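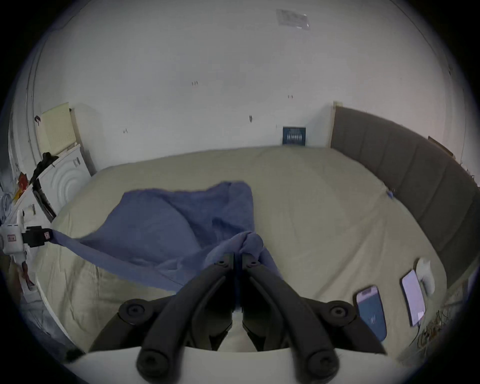 Blue cloth on the bed, bunched.

Cotton shrinkage, part two

The first part of this dealt with wool, which felts and is therefore a separate problem. Cotton doesn't felt. It shrinks because the yarn was stretched when it was spun, woven and finished, and hot water lets it go back to something like its natural length. Most of the loss happens in the first wash. A smaller amount follows over the next few, and after that the cloth is more or less stable.

I wanted figures for my own washing, so I cut a test piece from a length of plain weave cotton I'd had in a drawer since moving to Givolberg. I marked two lines on it in laundry pen, one along the warp and one along the weft, 436 mm each. Washed at 60 degrees, dried flat, pressed without steam, measured on a hard surface. The warp line came out at 414 mm, a loss of five per cent. The weft line lost 9 mm, or two per cent. Warp threads are held under more tension on the loom, so the difference is in the expected direction.

On a 2000 mm length, five per cent is 100 mm. That is enough to stop a cover meeting at the foot end, and it explains why the one I made last December never fitted after its first hot wash. I had allowed three per cent all round, a number I got from a forum post by Ciarán Kinsella. He was working with a cloth that had already been pre-shrunk at the mill and said so, two paragraphs further down than I had read.

Tumble drying I have kept out of the measurements. The drum adds mechanical agitation on top of heat, and I don't have a good way of separating them. Ravinder Marchand wrote to say that his shirts lose more in the dryer at a low setting than on the line after a hot wash. I believe him, but he measured collars, and collars contain interfacing.

A few notes on method, for anyone repeating this:

Let the cloth rest overnight before measuring. Mine read 2 mm longer straight from the iron.

Mark well inside the edge. Hems and selvedges pull in at a different rate.

Use the same ruler throughout. My steel one and my tape disagree by 1 mm over 400 mm — the tape is the one that's wrong.

Spin speed I left at 1400 for every wash and have not tested separately.

The linen piece is cut and marked but not washed yet. It has a looser weave, 14 threads to the centimetre, and I expect it to move further.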